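The missing signatures

I wanted to write about the petition already last week, but I was too angry, and when I am angry my English becomes worse. Now I am calmer and I have also read the decision of the town office twice, with a dictionary for the legal words.

For those who do not live in Ostard: our town statute says in Article 11 that the residents can demand a local referendum if they collect 2000 valid signatures. The question this time was if the town council should be elected by districts, as it was before the reform, or by one common list for the whole town, as it is now. Many people in Testent, where I live, want the districts back. Testent was a separate village until the reform and today there is not one councillor who has an address on our side of the river. I do not say that the councillors from the centre are bad people. But when the bridge was closed in April, it took them three weeks to notice that our school bus had no way to go.

The petition was handed in before the deadline. The office checked it and refused 392 signatures. After this the petition was short by 118. So there will be no referendum, and the matter cannot be brought again during this term of the council.

I have seen the list of reasons. Some of them I must accept. A person who signs two times should be counted one time, and a person who lives in another town should not be counted at all, even if he has a garden here and pays the water. But the biggest group on the list is called "address incomplete or not matching the register". I asked at the counter what this means. The lady was polite and explained to me that, for example, if the register says "Nwachukwu Street 4, entrance B" and the person has written only "Nwachukwu Street 4", then the address does not match.

I live in Nwachukwu Street. I have never in my life written the entrance. The post comes, the gas bill comes, and also the tax letter from the same town office comes, and on this letter there is no entrance. I would like to ask how the office can find me when it wants money and cannot find me when I sign a paper. I did ask it, a little more politely. The answer was that the tax letters are printed by a different department.

What is the purpose of a valid signature? In my opinion the purpose is to be sure that a real resident, with the right to vote, has really signed. The form asks for the full name and the date of birth. With these two things the office can find the person in the register in one minute. The address is useful if there are two persons with the same name and born on the same day, but how often does this happen in a town of our size? In the country where I grew up the rule was written the other way round: the signature is valid if the person can be identified "without reasonable doubt", and a mistake in the form does not destroy it. I am not a lawyer and I know that one cannot simply carry a rule from one country to another in a suitcase. Still, I think it is the better rule.

My neighbours say there is a bad intention behind it. I am not so sure. I have worked in an office myself for many years and I know how such things begin. Somebody writes an instruction for a good reason, perhaps because there was once a fraud, and then the next person applies it more strictly, so that he cannot be blamed. After ten years it is a wall and no one remembers who has built it. But for the people who stand in front of the wall it makes no difference.

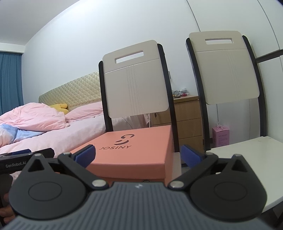 Blue finger pads on either side of a box.

There is a possibility to complain. The complaint goes first to the mayor, which I find strange, as the mayor was against the referendum from the beginning and said so in the Rokon, our local paper, on the front page. Only after the mayor has answered can one go to the court. The last day for the complaint is Friday, 14th October, and it must arrive on paper, it is not enough to send it by e-mail. It can be written by any resident whose signature was refused. The office must tell you if yours is among them when you come with your identity card, but it will not send you a letter about it, so many people do not even know.

Mine was refused, of course. I have written my complaint on one page and a half. I did not write about democracy in general. I wrote my name, my date of birth, how many years I have lived at this address, and I put a copy of the last tax letter with it. If you also live in one of the houses with more entrances, I recommend to do the same. The text does not need to be beautiful.

A reader asked me under the last post if I would really vote for the districts. I have to say that I do not know yet. With districts there is a danger that each councillor fights only for his own pavement, and I remember that the old council could not agree even on the opening hours of the swimming pool. The common list also has its advantages, and one of them is that women have more places than before. I would have liked to hear both sides in the big hall and then to decide at home, with the paper in my hand.

The counter is open on Monday and Thursday until five. Take something to read, I waited forty minutes.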